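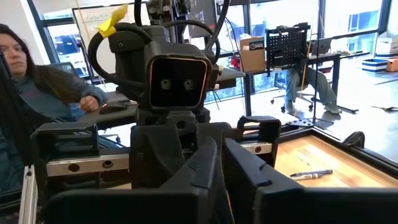

Moving a piano 900 miles, am I nuts?

nabfil
My aunt is giving me her upright. It's an old one, full size, been in her dining room since before I was born, and I learned on it, so please don't all tell me to buy a keyboard (I have a keyboard). She's in Duluth and I'm 900 miles away. Three quotes so far and they are all over the place. The lowest guy wouldn't say whether it goes on a shared truck or not. Has anyone here done a long haul with an upright? Did it survive? Also she wants it gone by July because she's having the floors done.

ronarr_tunes
What shape is it in now? I'd pay a tuner in her town to go look before you spend a dime on movers. Ask for the pin block, the bridges and the soundboard. If the pins are loose you'd be paying to ship furniture.

nabfil
Last tuned, hmm. She says "a while back" and then changes the subject! It sounded okay at Christmas. Couple of sticky keys up top and one low note that buzzes.

pedalpoint33
Don't do it. I say this as someone who did it. I moved my grandmother's upright across three states, had it tuned twice, and a year later the tuner told me gently to stop calling him. Cracked pin block. I'd have been so much happier with a decent used one from down the street. People give them away every week.

Solange B
Well, I'm going to disagree with pedalpoint. Mine came up from Georgia to Vermont and it's been fine for years. The thing is I let it sit for a month before anybody touched it with a tuning lever, and I run a humidifier all winter. My husband says the piano gets better air than he does. Sentimental counts for something too. You can't get the one you learned on from down the street.

pedalpoint33
Sure, sentimental counts. It counted right up to when I paid to have it hauled to the dump.

Solange B
Ouch. Okay, fair.

ronarr_tunes
You're both right, it depends on the piano. Which is why I said have it looked at.

natanael_v
I drove a moving truck for a few summers in college, so a couple of things from that side. Ask if they carry it on a skid board or just a dolly. Ask how many people are coming, and if they say two and there are stairs, find somebody else. Tell them about EVERY step, even the one little one at the back door. We used to show up to "no stairs" and find a split level. And don't let anyone take the lid off to make it lighter, it doesn't make it lighter enough to matter and the screws go missing.

nabfil
There are four steps at her front door and a weird turn in the hall. On my end it's flat, thank goodness. Should it be locked or taped shut?

natanael_v
Lock the fallboard if there's a key. If not, blanket first and then stretch wrap over the blanket. No tape on the finish, ever. I've seen it take a stripe of varnish right off.

oldivories
Whatever you do get the insurance in writing. The basic coverage is paid by the pound, so it sounds big because a piano is heavy and then it isn't big at all. A lady in my choir got $233 for a split side panel and had to argue for that.

nabfil
$233!! Okay, that is going on my list. The middle quote includes full value coverage with a $500 deductible, which I skipped right past the first time I read it.

pedalpoint33
So what's the damage if you don't mind saying? The quote I mean.

nabfil
I'd rather not put the whole number up because my aunt reads this forum, ha. More than my car is worth. My car is not worth much.

Solange B
Hi, aunt!

ronarr_tunes
One more and then I'll quit. Where's it going in your house? Keep it off the heat vent and out of the afternoon sun. Inside wall if you've got one, though a well-insulated outside wall is okay these days and I know some folks will fight me on that.

oldivories
I will fight you on that. Inside wall. Always.

ronarr_tunes
There he is.

nabfil
It's an inside wall, put your fists down. Update: I found a tuner up there who'll look it over on June 8, 2019 and send me notes. If the pin block is good I'm going with the middle quote. If it's not, I guess I'll ask her for the bench and the box of sheet music and have a little cry.

pedalpoint33
That's a good plan. And for the record I hope I'm wrong. Take the bench either way.

natanael_v
Bench goes in your own car, not on the truck. Legs off, wrapped in a towel. Post the tuner's notes when you get them, I want to know what the buzz is. My money is on a pencil.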